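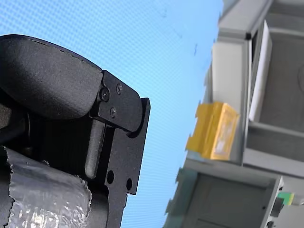
Finger pad + bracket, three hex screws, tape on the lower section.

1 Sep 2025, Cundine robotics club notebook

First full session since we registered for the Urneck manipulation round. Rules sheet finally came through. 3 minutes per task, hands off the whole time, and a dropped object ends the run. No idea yet how strict the judges are on the clock.

Screws on the pad bracket: check them before every run, not after. I skipped it in January and spent the evening chasing a "software" problem that was a pad wobbling on its mount. Add to the startup list. Also need to redo the tape properly, the edge is ragged and I keep catching my sleeve on it.

Log space. Weden laptop had 47 GB free when we started. Each saved run eats more than I thought, so prune the old ones before thursday-style panic sets in again. Anything from before the summer can go, ask first if it's in the Waweru folder.

Can and cup task, tall can held upright in the hand, pink cup standing on the mats. Want the grip force lower. Start at 300 on the slider (raw units, still no calibration, I know) and step down from there. Cap stays at 4,000 in the config, do NOT raise it to get a better hold, fix the finger positons instead. 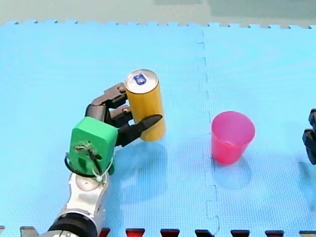

Mutua Mutiso read this over my shoulder and says the force number is a distraction, we should be writing down the approach angle first and only then touching the slider. Also wants the same start pose each run or the log is worthless. Fair. Adding a column for angle. Start pose goes on the whiteboard.

Still open: who scores? Can't drive and score at the same time, tried it, lost track of both.

Curved sheet next. Bigger thing to hold and it wants to swing. Grip on the top edge only for now, slow moves, wrist speed halved. If teh edge slips, try the grip nearer the middle and note where it was.

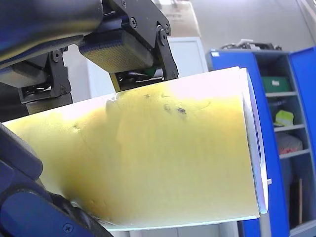
Yellow curved panel, dotted pad on the top edge.

To do:
angle column in the log sheet
re-tape
spare pads, ask Waweru what's left
print rules sheet, one for the bench
back up configs before anyone edits teh cap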